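Frade Document Shredder, Model 590
Set-Up and User Guide

Section 3: Emptying, cleaning and oiling

3.1 When to empty

The shredder head stops when the pull-out drawer is full or when the drawer is not seated. In both cases the amber light stays on. If the light is on and the drawer is less than half full, go to 3.4 before calling for service.

Strip-cut paper takes up more room than cross-cut paper. In strip mode, expect to empty the drawer more often.

CAUTION: Disconnect the power cord before you reach into the cabinet. The power switch on the front panel does not remove voltage from the cutter motor.

3.2 Emptying the drawer

1. Press the switch to OFF and wait for the cutters to stop.
2. Unplug the power cord from the wall outlet.
3. Pull the drawer straight out until it reaches the stop, then lift the front edge to clear the rails.
4. Tip the shreds into a lined container. Tip slowly. Fine cross-cut particles become airborne easily and will settle on the sensor window.
5. Wipe the outside of the drawer with a dry cloth.
6. Set the rear feet of the drawer on the rails, lower the front edge and push until the latch clicks.

Note: Do not press the shreds down to gain capacity. Packed paper rises against the underside of the cutters and is drawn back up on reverse.

Any office wastebasket or recycling bin may be used for the shreds. Remove staples, clips and plastic card pieces first if your local paper recycler does not accept them.
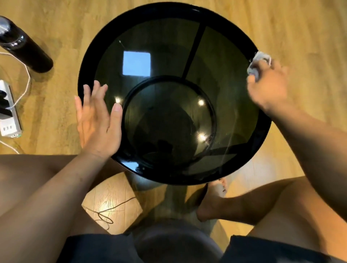
3.3 Oiling the cutters

Oil the cutters each time you empty the drawer, or after 34 minutes of total running time, whichever comes first. Use Davlow cutter oil or another vegetable-based shredder oil.

1. Reconnect the power cord and set the switch to OFF.
2. Lay a sheet of plain letter-size paper on a flat surface.
3. Apply oil to the sheet in a zigzag line, keeping one inch clear of each edge.
4. Set the switch to AUTO and feed the sheet.
5. Hold REVERSE for 7 seconds — longer if the cutters are noisy.
6. Feed 3 dry sheets to take up the excess oil.

WARNING: Never use aerosol lubricants, canned air or petroleum-based oil in or near the shredder. Propellant vapor can be ignited by the motor.

Oiled shreds should go in the trash. Most recyclers reject them.

3.4 Cleaning the sensors

Two sensors control automatic operation. The feed sensor is in the center of the paper slot. The level sensor is on the inside rear wall of the cabinet, behind a clear window.

1. Unplug the power cord.
2. Remove the drawer as described in 3.2.
3. Dampen a cotton swab with rubbing alcohol. The swab must not drip.
4. Wipe the level sensor window from top to bottom.
5. Use a second swab for the feed sensor. Insert it no deeper than the cotton tip.
6. Allow both parts to dry before restoring power. 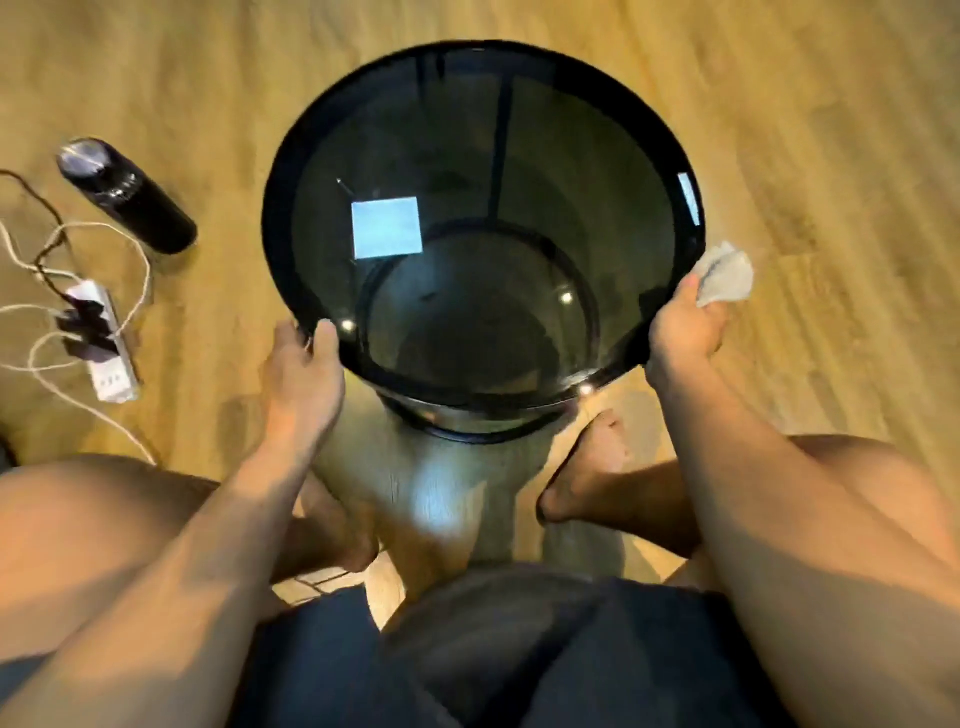
If the motor runs continuously with no paper in the slot, the feed sensor is still blocked. Repeat steps 3 through 6 once. If there is no change, leave the unit unplugged and contact a Gritima service center.

3.5 Clearing a jam

1. Hold REVERSE until the paper backs out, then release the button.
2. If the paper does not move, unplug the unit and let the motor cool. The thermal cutoff resets by itself.
3. Reconnect power and alternate REVERSE and FORWARD in short presses.
4. Pull loose paper upward from the slot with the power disconnected. Do not use scissors or a knife.

Note: Adhesive labels, laminated sheets and damp paper are the usual causes of repeated jams. They are not covered under the limited warranty — see Section 7.

3.6 Storage

For storage longer than a month, empty the drawer, oil the cutters and coil the cord loosely. Keep the cabinet upright. Units stored on their side may leak oil through the feed slot.

The Fendska caster kit must be removed before the cabinet is placed on a shelf.

Section revised November 12, 2025. Technical editor: Tomás Pinheiro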